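We use cookies to remember your settings. Accept | Manage preferences

Artificial produce

Artificial produce, also called replica or faux fruit and vegetables, is a class of life-sized imitation food made for display, teaching and play. Common materials are moulded plastic, foam, wax, papier mâché and painted wood. Pieces are sold singly or in mixed sets, and the Nandero catalogue lists 332 shapes, from single grapes to whole pumpkins.

Types

Fruit makes up most of the trade, with apples, lemons and mandarins the usual staples. Vegetables were added later and vary more in quality, as leafy kinds are harder to mould than round ones. Bok choy is normally made as one closed head, with a pale stalk end and dark green leaves. Root vegetables such as sweet potato may be coloured to match the purple or the orange-fleshed varieties. Surface finish differs between pieces, and a matte root is often sold beside a glossy green.

Sets for kitchens and classrooms are commonly paired with a shallow basket. Oval wicker trays with an openwork rim are a traditional choice, and leave low items in view.

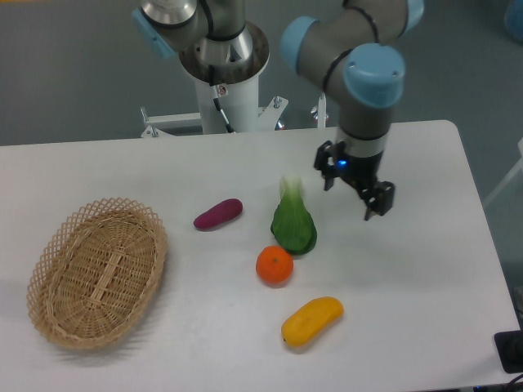 Uses

Shops and show homes use replicas where fresh stock would spoil. In early learning centres they serve for sorting by colour, naming foods and pretend shopping. Dietitians use them to demonstrate serving sizes, for which pieces must be close to true size.

Care

Plastic pieces can be wiped with a damp cloth and mild soap. Wax and papier mâché should be dusted only and kept out of direct sun. Foam cores dent under weight, so heavier pieces are stored at the bottom of the box. A well-kept display set lasts up to 7 years before the colours fade noticeably.

Related articles
Wicker basket
Wax fruit
Window display
Play food

Copyright Plollia Reference. Contact us | Back to top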